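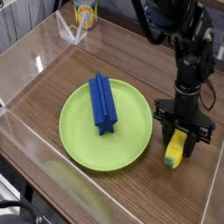
Adesuwa Akpan

My mother washed plates in a certain order and I never asked her about it. Glasses first, then spoons, then the plates we ate from, then the pots, and at the very end the sponge itself, which she squeezed hard and stood on its side by the window. When I rented my first room in Skenderdale I had one plate, one cup and one pot, and I still washed them in this order. I want to write in defense of the sponge, and also in defense of washing by hand, and I know this is not a fashionable opinion.

I mean the ordinary kind, yellow with a dark green layer for scrubbing. It costs very little. You can buy it in any shop, also in the small one near the bus station where the bread is always finished by noon. In the last years I have been given many things that should replace it: a silicone brush, a cloth made of bamboo, a long stick with soap inside the handle. I used each of them with good will. The stick leaked. The silicone brush moved the egg from one side of the plate to the other side. I gave the cloth to my neighbor Jaanus, who uses it for his bicycle and is very satisfied.

My friend Bukola Ogbonna thinks I am wrong and she has told me so several times. She bought a dishwasher, a Geltlow, when her second child was born, and she says she would sooner sell the sofa than give it away. I understand her. If you cook for six people every evening, you should have the machine and you should not feel guilty. My argument is for the rest of us, who live alone or as two, and who fill a dishwasher for three days before it makes sense to turn it on. On the third day there is no clean bowl in the house. Then you wash one bowl by hand, in a bad mood, and the whole idea of the machine is lost.

Now, about children, where I have the strongest feelings. I take care of children in my home, four of them at the moment, and in such a house the difference between dishes and toys is not respected. A block shaped like a star is served on a green plate as lunch. It must stand up, because lying down it is not cooked yet. The guest must say thank you and pretend to eat. After the meal, the same plate comes to the real sink, and the block comes too, and one of the children stands on the step and waits for the sponge.

For a long time I did not allow this. I kept the play dishes in one box and the real dishes in the high cupboard, and I was quite proud of my system. It was Adaeze Eze, who has done this work 16 years longer than I have, who asked me what I was protecting. I said the plates. She answered that plates like those cost less than the box I kept them in. I was a little offended, and I thought about it the whole way home.

So I changed the rule. The children wash what they play with. They use the soft side for the blocks and the rough side for the plates, and they know which is which better than some adults I have met. They rub much too long on one place. They forget the rim, where the food really stays. A plate takes one child seven minutes and there is water on the floor, on the sleeves, and once inside a shoe. I still believe it is a better use of the time than most of the activities in my folder, including those I paid for.

Some parents have asked me if it is hygienic. It is a fair question and I do not want to laugh at it. A sponge which lies in a puddle for a month is a dirty thing, I agree completely. Mine does not lie in a puddle. I rinse it in hot water, I press it until nothing comes out, and I stand it where the air can reach it from both sides. I change it every week, and an old one goes down to the bathroom floor with one corner cut off, so that it can never come back to the kitchen by mistake. The children have their own, also with its own place.

Other parents say that the child can learn this later. Maybe. I have had grown tenants in my spare room who did not learn it later. One of them, a very polite student, left his pan "to soak" for the whole of December. When I asked him, he told me that at home everything went into the machine, and he was afraid to scratch the pan. He was 20 years old and afraid of a pan! I showed him how to hold the sponge flat, with the fingers spread, and not to attack with the corner. He moved out in spring and took two of my sponges with him, and I did not mind.

I don't say that washing dishes is beautiful. I have read articles where it is described like a prayer, with the warm water and the silence, and I think those people wash two cups. After lentils it is work. But it is short work, with a beginning and an end, and when you have finished you can put the plate in front of you and see whether you did it well or not. Most of my other duties, especially the ones with forms, do not give me this.

Bukola is coming for dinner on her birthday and has already announced that she will bring paper plates as a joke. I will take them and thank her. We will eat from the real ones, and she can dry.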